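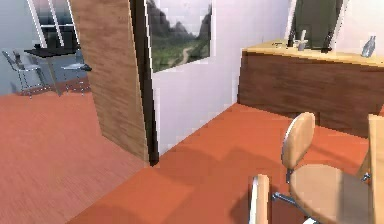 Clorville Community Robotics Group -- minutes, Thursday night meeting

Started at 7.10 pm because the kettle took forever. I'm Ustyna Stelmakh and I took the notes, so blame me for the spelling.

1. Last month's minutes
Fine as they were, except Rafferty wants it recorded that he said "pricey", and I'd written "dicey". Fixed.

2. Edov trial
This was the big one and took up most of the night. We've had the trial licence for Edov, the home simulator from Drumia, for a month now, and we had to work out if we want to pay for it. I ran the demo off my laptop using one of the furnished home scenes.

What we liked: getting a room up and running is dead easy (I did it on my lunch break!). The rooms have proper clutter in them, little bits on the counter, chairs left at odd angles, even a glass bottle to worry about. Rafferty liked that the floor colour changes between one room and the next, as his floor-following code has only ever been tried on grey carpet and he reckons it'll fall over the minute it meets orange. He's going to try it and report back.

What we didn't like: the graphics are pretty plain. I don't mind that myself -- I'd sooner have it run on my old machine than look like a movie -- but a couple of people felt the shadows were too soft to tell us much about how a real camera would cope. There was also a long chat about swivel chairs. We want to know if the seat turns when a robot bumps it or if the whole chair just behaves like a solid lump. I couldn't find it in the manual. I'll email Drumia and ask.

Doors came up too. Same question really, can we open and shut them from a script or only by hand in the editor? Adding that to the email.

3. What it costs
The group licence is $673 a year, with 70 seats, way more than we'd ever fill. There's a smaller one but it leaves out the scene editor, and most of us thought the editor was the whole point. We've got $3,440 in the account after paying for the hall, so we could cover it without putting up the fees. Rafferty would still like to ask for a discount. I said I'd try, but I'm not much of a haggler.

Agreed to ask for the trial to be stretched another 90 days and to vote once we've heard back. If they say no, we vote in December regardless.

4. Other stuff
The soldering station is back and working. Whoever has the blue toolbox, please bring it back.

To do
Ustyna -- email Drumia about chairs, doors, the extension and the discount
Rafferty -- run the floor-following code in Edov, colour problems and all
Everyone -- have a go in the trial before next time, login is on the members' page

Finished at 8.50 pm. Next meeting same place, same time.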